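Re: [corner-shops] Drinks bay, how do you all lay yours out?
Date: 15/07/2020
List: Small Shops & Corner Stores

> We've just taken over a little place with one gondola and no
> drinks cooler, so all the soda has to go on ordinary shelving.
> At the moment it's a jumble. Do you block by brand, or by color,
> or just put out whatever came in on the pallet? And do you bother
> keeping the snacks apart from the bottles? My other half says
> customers don't care. I say they do. Also, is it worth paying for
> the Selel shelf dividers or are they a gimmick?

Oh, your other half and I would have words! Customers do care, they just don't say so. They stand there for a bit, don't see the one they want, and go out again with a pack of gum.

I had this same argument with myself all spring. We moved the soft drinks out of the Maddocks cooler when the compressor went (don't ask what they wanted for a new one) and onto the plain gray shelving by the wall, and I've been fiddling with it ever since. I do block by brand now, and it's so much easier to fill when I'm in a hurry. Cola in one run, lemon-lime in another, water off by itself up top or at the end. I don't always manage it, mind you. Half the time a stray cola ends up in the wrong gang and there it stays till I've got ten minutes and a cup of coffee in me.

Our bay, partway through being sorted:
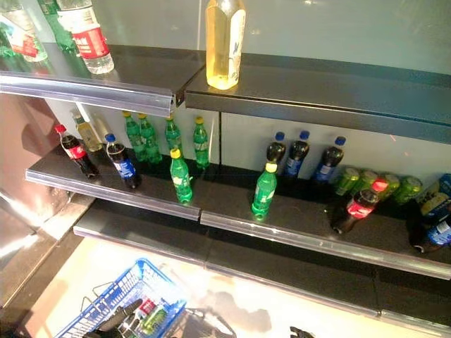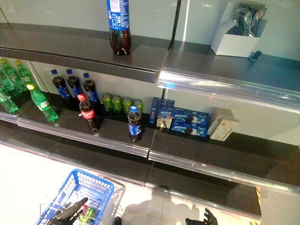
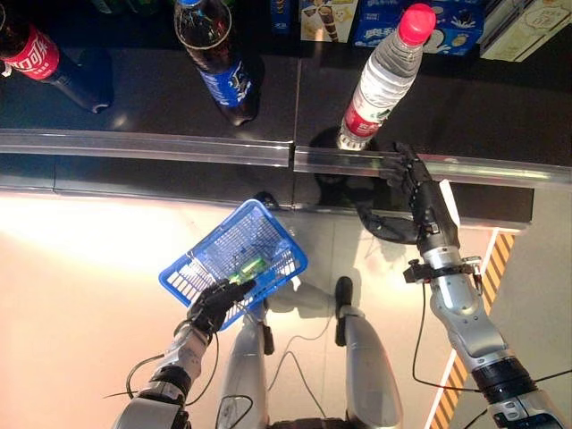

Facings are where I went wrong for ages. I used to push everything to the back wall so it stood nice and straight, and then from the aisle it looked like we had hardly anything. I'd still sooner have a short row pulled up to the price rail than a long one hiding in the shadows. Look at the green Sprites in the first picture: most of them are lined up along the back and there's just a couple standing out in front, and your eye goes right to those, doesn't it? So pull them forward. If you've only got a handful of something, put them two across and let the space be behind them, where it doesn't show from the aisle. And on a half-filled bay, give the middle shelf the good stuff and leave the bottom one till last, as I never sell much from down there anyway, except the big packs in August when people are buying for cookouts.

On snacks next to bottles, I go back and forth. I like them on the same bay, because somebody grabbing a cola will grab a box of cookies if it's right there. But I keep them as their own group and don't mix them in. Wafer rolls and cookies are light and the boxes get shoved about every time a bottle goes over – and bottles do go over, I'm forever standing them back up. If you've got the width, leave a hand's breadth between the two.

Dividers: I bought a set of 25 of the Selel ones and I'd say they're fine on the water and a waste on everything else. They're a bit short, so the taller bottles just lean over the top of them. The Visow ones are supposed to be better but they wanted a minimum order of 1,000 and I nearly fell off my stool. Who has that many shelves? If anyone on here wants to split a box, shout. I'd happily take a few off somebody's hands.

One more thing while I think of it. Do your labels before you do your stock! I did it the other way round and had to shuffle the lot along again, because the tags were still in the rail for whatever used to live there. We print ours out of Closasura, which is clunky, but it'll do a whole bay on one sheet. I've got roughly 1,172 lines in there now and I bet a third of them are things we stopped carrying years ago. That's a job for winter.

Let us know how you get on, and what you decide about the top shelf. I still can't make up my mind about mine. Tea and juice, maybe? It was batteries for a while and they never moved.

Good luck with the new place, it sounds lovely.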